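Dec 8, 2018

Soft toy sorting, Narkwood batch, second sitting. Carried on at the round white table by the window, where the colours are easier to judge than under the strip lights. 34 pieces left over from November, mostly plush, plus the odd ring.

Orange ones go in the Plima crate, greens in the other. Lime rings stay with the greens for now, though I would like a separate tub if one turns up.
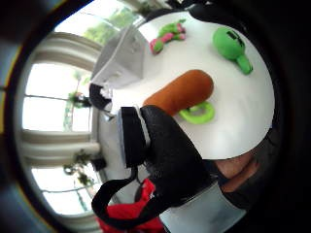
Seams next. 6 need restitching at the closed end, all from the same bag. Used the thicker orange thread on the first and it shows too much, so go back to the fine one. Labels for the long toys are still missing from the Brasberg envelope.

To do: wipe down table, order thread, check bag 13 again.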